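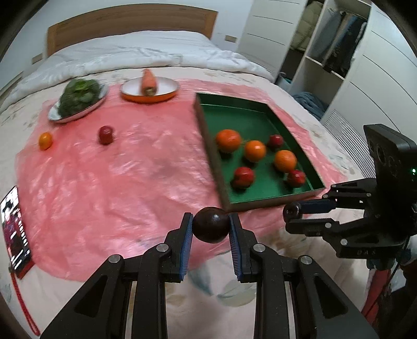
**Mkhize**, dye bench

Morning. Okay, carrot tops again! I finally got a yellow I'd put on a scarf and I want it all written down before I start fiddling with it.

Cotton is the Vesham plain weave, scoured yesterday with soda ash and left in the rinse tub overnight (I forgot it, so call that a step). Mordanted in alum, squeezed out by hand, no spinning. The bath was just chopped tops and tap water, held at 95 C for 35 minutes with the lid half on. Came out a soft straw color, and the strip I dipped in iron afterward went a really nice mossy olive. Love that one. The iron strip feels a little harsher to the hand though, so go easy with it on anything fine.

Skins next. Avocado skins I trust, plum skins I don't. Last time the plum gave me a gorgeous purple in the pot and then a sad gray on the line. Spinach is the same story as always, lots of green in the water and hardly any on the cloth.
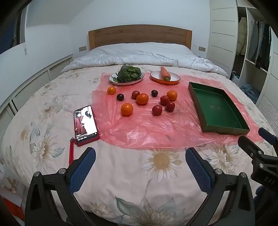 *Produce on pink plastic, sunflower duvet.*

Fixative: tried Fikex on half the straw strips and left the other half alone. Side by side I can't see a difference after one wash with the plain soap. Going to run 3 more washes before I say anything rude about it. The bottle wants a cool rinse first and I used lukewarm, so that may be on me.
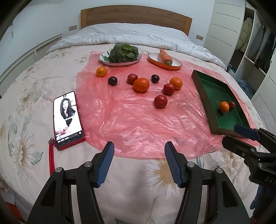
Vutville, June

Same notebook, new sink. The water here is a lot harder and the straw yellow came up brighter, almost mustard, which I was not expecting at all! I've got 11 jars soaking on the shelf now, labeled on the lids this time. If you borrow one, please put its own lid back on it. Iron pot still needs scrubbing.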